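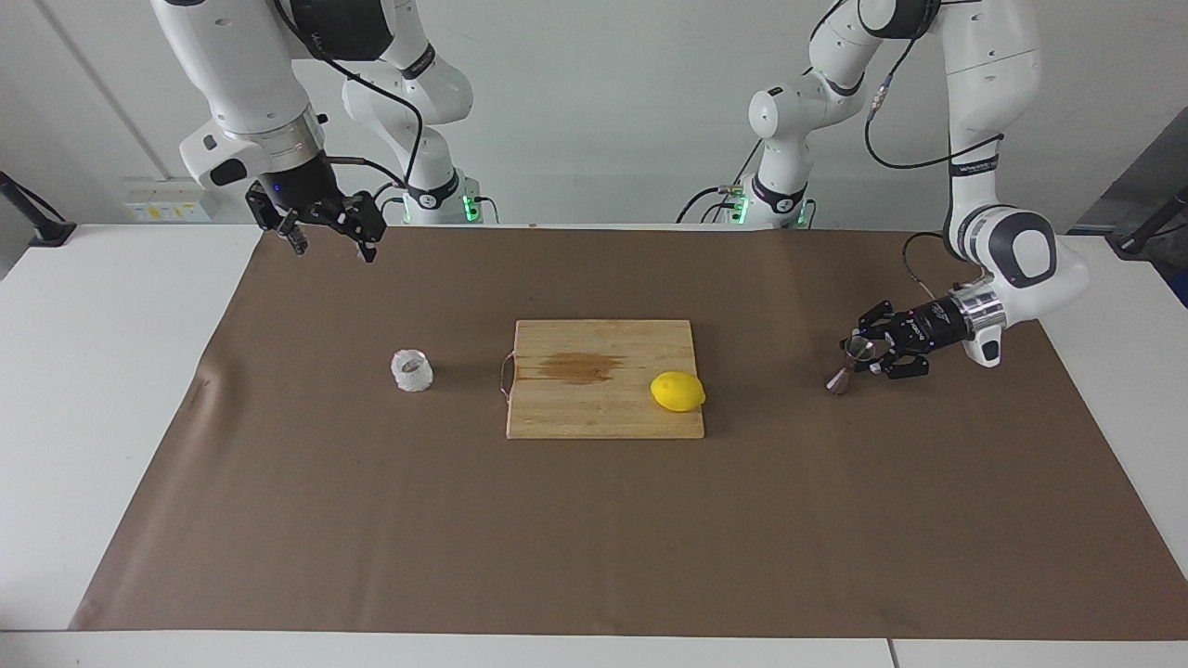

Lemon, cutting board and cup on brown paper.

Ticket: Recipe cards lose their last lines when printed at large batch size
Product: Flondby recipe manager, desktop
Customer: Rimusine (catering kitchen)
Opened by: Mbali Le Roux
Assigned to: Hiba Nassar
Opened: September 24, 2019
Priority: Normal, raised to High
Status: Closed – fixed in template, software fix to follow

Original report (Mbali Le Roux)

We print recipe cards from Flondby every morning and clip them above the prep counters. When I scale the lemon loaf to 65 servings and print it, the bottom of the card is missing. The ingredients are all there but the last steps of the method are gone. There is no second page and no warning. The card on the screen looks complete.

At 30 servings the same recipe prints fine. I tried it several times to be sure.

We noticed because the glaze was not on the card. The person baking that day is new and made the loaves without it. They were plain but we could still serve them. I am more worried about the cards where the last step is a holding temperature or an allergy note, so please treat this as more than a cosmetic problem.

Things I have already tried:
Restarted the computer and the printer.
Printed from the other computer in the office. Same result.
Turned off "Fit to page". Same result, with larger type.
Deleted the recipe from the favorites list and added it again. No change, and now it has lost its color tag.

The printer is the one we got in March. The cards are the heavy half-letter stock. I can send a scan if you want one.

Reply (Hiba Nassar)

Thank you for the detail. I have raised the priority because a card that drops steps without a warning can cause a real mistake in a kitchen.

Until this is solved, please print large batches with the "Full letter" template. It uses more paper but has room for the whole method. You will find it under File, Print setup, Card template.

Could you send me the following:
The exported recipe (Recipe, Export, keep the default format).
A PDF made with "Save card as PDF" at 65 servings.
The name of the card template you normally use.
The print helper version, shown at the bottom of Print setup. It should say Policarpio followed by a version number.

No need to scan the paper card if the PDF shows the same fault.

Reply (Mbali Le Roux)

Files attached. The PDF has the same steps missing, so I suppose the printer is fine. I had already called the printer company, so I will let them know.

The template is called "Counter card – Iltatura". It was made for our kitchen in Iltatura before I started and then copied to all the other computers. I do not know who set it up. It has our logo on it and a box for initials, and we need both.

The full letter template works. It does not fit our clips, so for now we are taping the sheets to the wall.

One more thing. The lentil soup also loses its ending at 65 servings, but the rice salad does not, and the rice salad is the longer recipe. That made no sense to us.

Internal note (Hiba Nassar)

Reproduced on the first try with the customer's export and template. Same result in PDF preview and on a test printer, so the hardware and driver are ruled out.

Checked and ruled out:
Corrupt recipe file. The export opens cleanly and all the method steps are present in the data.
Margins. Set to the values in the current manual.
Fonts. Replaced the customer's font with the default. The cut moved by one line but did not go away.
Old print helper. Their Policarpio version is current. I also installed the previous one and the fault is the same.

The rice salad was the useful hint. I printed all three recipes at 30 and at 65 and compared the ingredient blocks. In the lemon loaf and the soup, several ingredients go above 1000 grams at the larger size. Flondby then shows the amount in kilograms and puts the gram figure after it in parentheses. The ingredient column in the Iltatura template is narrow, and the longer amount pushes the text onto a second line. The rice salad was entered in cups, so none of its amounts change form and nothing wraps.

The template has a fixed limit of 28 lines for the body of the card. The page break check adds up the lines before the text is wrapped. It decides that everything fits and does not ask for a second page. The card is then drawn with the wrapped lines, and whatever falls after line 28 is thrown away.

To confirm, I turned off "Show both units" in Preferences, Units. The lemon loaf printed complete at 65, glaze included. I turned it back on and the steps disappeared again. Repeated with the soup, same result.

The standard templates are not affected in the same way. They have no fixed line limit and let the body run on to a second card.

Reply (Hiba Nassar)

I have found the cause. Your card template allows a set number of lines, and Flondby checks the length of the recipe before it wraps long ingredient lines. When you scale up far enough for grams to turn into kilograms, some ingredients need two lines and the end of the method is pushed off the card. Your rice salad is measured in cups, so it stays the same length at any size.

There are two ways to deal with it today.

Option 1, quickest. Go to Preferences, Units and clear the box "Show both units". Amounts will then print as kilograms only. This has to be done on each computer.

Option 2, better. Use the corrected template I have attached. I kept the logo and the initials box. I made the ingredient column wider, removed the line limit, and turned on "Continue on next card". A long recipe will now print on two cards, with the recipe name and the serving size repeated at the top of the second one.

To install the corrected template:
Close Flondby.
Copy the attached file into the Templates folder.
Rename the old template file so that it no longer ends in .card. Please do not delete it yet.
Open Flondby and go to File, Print setup, Card template.
Choose "Counter card – Iltatura (2)".
Print the lemon loaf at 65 and check that the last step is the glaze.

Please also throw out any large batch cards that were printed from the old template and are still in use. They may be missing steps even if they look finished, and the old template does not print a page number that would tell you.

Reply (Mbali Le Roux)

I did option 2 on both office computers. The first one worked right away. The second one did not show the new template in the list at all.

We went through the binders and pulled the large batch cards. The worst was a chicken dish that ended in the middle of the cooling instructions. That one is in the trash and has been printed again.

Reply (Hiba Nassar)

On the second computer, please look at Preferences, Folders. If Templates points to a shared drive, the file has to go there and not into the local folder. After you copy it, press "Rescan" – restarting alone will not refresh a shared folder.

Reply (Mbali Le Roux)

It was pointing to the shared drive. I copied the file there, pressed Rescan, and it came up. The lemon loaf prints on two cards with the glaze at the top of the second. The soup is complete too.

Could the second card have the initials box as well? Our people sign when they finish, and that is now on a different card from the last step.

Reply (Hiba Nassar)

Yes. Attached is a new copy with the box on the last card only. It has the same file name, so let it overwrite the one you have, then press Rescan. I also put back the color tag on your lemon loaf in the recipe export, in case you want to import it again.

Reply (Mbali Le Roux)

Works on both computers. You can close this. Please let me know when the program itself is fixed, because the kitchen in Iltatura makes its own templates and will probably set a line limit again.

Closing note (Hiba Nassar)

Cause: page length is checked before text wrapping in templates with a fixed line limit. Extra lines are dropped with no warning.
Workaround: corrected template supplied, or clear "Show both units".
Passed to development with the lemon loaf and soup files. Requested that the check run after wrapping, and that Flondby refuse to print a card when any part of the method does not fit.
Help page on custom templates updated with a warning about line limits.
Customer asked to be notified on release. Added to the list.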